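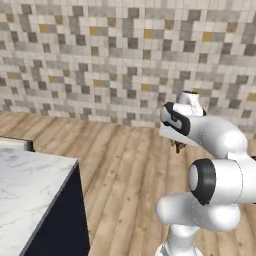 Guides > Small Workshop Robots > Planning and Budgeting

How to Budget for Your First Robot Arm (Before You Fall in Love With One)

By Razia Pirzada

If you have been looking at robot arms in the evenings, with a cup of tea and far too many tabs open, welcome. I did the same for most of a winter before we bought ours at the Storkville shop, and I made enough mistakes with the budget to fill a page. So I've filled one!

I'm assuming you want one arm for light work: picking things up, moving them, setting them down near a counter or bench. If you're planning a whole production line you'll need more help than I can give.

Step 1. Write down the job

Before you look at a single price, write one paragraph about what the arm will handle. Include the heaviest thing, the smallest thing and the oddest shape. Small, uneven objects are harder to grip than tidy boxes, and that one line in your paragraph may decide which gripper you buy.

Step 2. Try the layout on a computer

Please don't skip this (I nearly did). Build a rough model of your room in a simulator, put the counter where it really goes, and stand the arm beside it. You don't need to be fussy about looks, although I'll admit that a patterned tile wall and a nice plank floor make the hours at the screen more pleasant. What you want to learn is how far the hand reaches when the base is off to one side of the counter, and whether the elbow swings out into space that people walk through.

We moved our base three times on screen, and it cost us an afternoon. Moving it once it's bolted down is another story.

Step 3. Price the arm and the hand separately

Plenty of quotes cover the arm alone. Our first one, from Plunau, looked wonderful until I noticed there was no gripper on it. The gripper and its fingers came to another $3000, and the stand and cabling were extra again. Ask for every piece on its own line, then ask what you'd need to add before it could pick up one object.

Step 4. Add the dull things

Mine were a sturdier floor mount, an electrician, a guard rail, spare fingers and two days of training. Together they came to over $4000, and I had set aside nothing for them. After that, put 10 percent of the whole lot on top for surprises and try hard to forget you have it.

Step 5. Ask for a loan or a trial

Larkum let us try an arm for 30 days before we signed. Use the time on your own objects, the awkward ones from Step 1, and keep a notebook of every drop and every stop. Ruan Le Roux, who runs our floor, wrote down so many finger slips in the first week that we changed to a softer pad before paying for anything.

Step 6. Plan for next year too

Ask about service visits, software fees and how long spare parts take to arrive. Put those in next year's budget now. Ours goes in every May, and I'm always glad to see the line already there.

Comments (3)

Nkuna Joinery: We got caught on the gripper too. Same story, different supplier.

tess_w: Does the simulator need a fancy computer? Mine is pretty old.

Razia Pirzada: Hi Tess! Ours ran on the office laptop. It was slow, but it got there. Keep the room simple and you should be fine.

Contact us | Copyright Storkville Workshop Guides | Back to top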